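Chapter 7
Flat Surfaces and the Folding of Clothes

In this chapter
Why laundry is divided into stages, and which stage gets skipped
Choosing a surface
Knits and wovens, and why they part ways at the dresser
The T-shirt fold, in five steps
Working through a mixed pile

Key terms: staging, grain, block fold, drop shoulder, orphan pile

Most households are good at washing. The machine does it, and the machine has a dial. Most households are fair at drying, which also has a dial. Folding has no dial, and so it is in folding that an otherwise respectable home comes apart.

The previous chapter left our laundry clean and dry in the basket. Many readers will have left theirs in the same place, some of them in December. We pick up the story there.

7.1 The stage between the stages

Laundry manuals like to speak of washing, drying, folding and storing, as if one led to the next by gravity. In practice there is a gap between drying and folding, and clothes can live in it for a long time. We call this gap staging. A garment in staging has been taken out of the basket and put down somewhere, usually with good intentions. It is clean. It can be worn. It has also begun to take on creases that will need an iron, and the iron is at the back of the closet behind the fan.

The residents' handbook for the Stendcombe apartments, where this course was first taught, gave the whole subject one line: "Fold promptly." The laundry room had 30 machines and a single folding table, so it was sound advice for whoever got there first. Everyone else carried their clothes upstairs and dropped them on the bed.

That brings us to the bed.

7.2 Choosing a surface

A good folding surface is wide, clean and at a height that doesn't punish the back. A dining table meets all three conditions, once cleared of mail. A purpose-made folding board, such as the Siltenex sold with the course kit, meets two of them and has to be stored somewhere, often under the laundry.

The bed meets the first condition easily, the second if the sheet was changed recently, and the third not at all. It remains the most popular folding surface in every class we have taught. It is near the dresser. It is large. It also comes with a deadline, as the pile must be dealt with before anyone can lie down - or be moved to the chair, a practice we take up in Chapter 9.

If you fold on the bed, make it first, or at least pull the sheet tight. A shirt laid over a wrinkled blanket will borrow the wrinkles. A plain fitted sheet is better than a patterned one, for the simple reason that you can find a sock on it.

7.3 Knits and wovens

Before folding anything, sort by how it behaves. A woven shirt has a grain, the straight run of the threads, and wants to be folded along it. A sweater is made of loops. It stretches where it is pulled and sags where it is hung, and it should be lifted from underneath with both hands, like a sleeping cat.

The T-shirt causes confusion. It is a knit too, but a fine and forgiving one, and it will put up with nearly anything short of being stuffed in a drawer as a ball. Its one weak point is the printing. Large letters across the chest can crack along a sharp crease, so we fold printed shirts face down and keep the main folds loose.

Beginners often start with the sweater, on the grounds that it is the biggest thing there. Start with the T-shirt. It teaches the block fold, on which the rest of the chapter depends, and a sweater can wait its turn at the far side of the bed without much harm.

Check each garment for marks as you spread it out. Shadows and fold lines can look very much like stains under a bedroom lamp, so smooth the cloth and look again before sending it back to the wash. Real stains should go back now. Folding a stain does not remove it, although the Hendriks method, popular in these pages' first edition, came close to suggesting so.

7.4 The T-shirt fold

Read all five steps before you begin. The fold takes less time than the reading.

Step 1. Spread the shirt flat, with nothing under it but the sheet. Push other garments out of the way. Smooth from the middle toward the hems with the side of your hand, and expect some rumpling to survive.
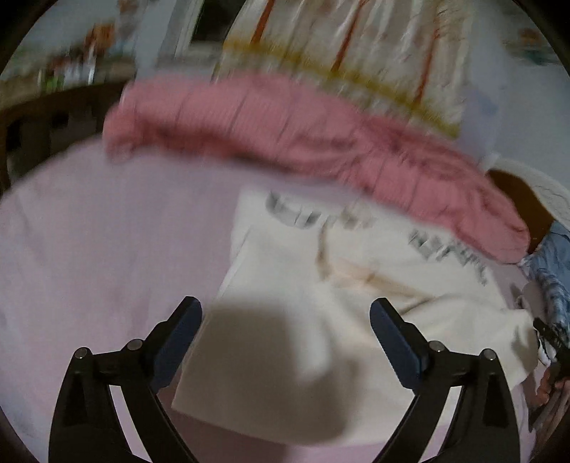
Step 2. Turn the shirt face down. Bring one side in toward the center, sleeve and all, so that the edge runs straight from the shoulder to the hem. Lay the sleeve back on itself. This is the drop shoulder.

Step 3. Do the same on the other side. You should have a long rectangle. If you have a long triangle, one shoulder has dropped further than the other.

Step 4. Fold the hem up to just below the collar, then fold in half again. Press lightly with the palm.

Step 5. Turn the block over and put it in the drawer. Putting it on top of the dresser is staging, and returns you to 7.1.

Practice

1. Fold 2 T-shirts by the steps above, one printed and one plain. Stack them and note which side leans.

2. Collect every sock without a partner into an orphan pile. Set it aside for Chapter 8, where there will be little comfort.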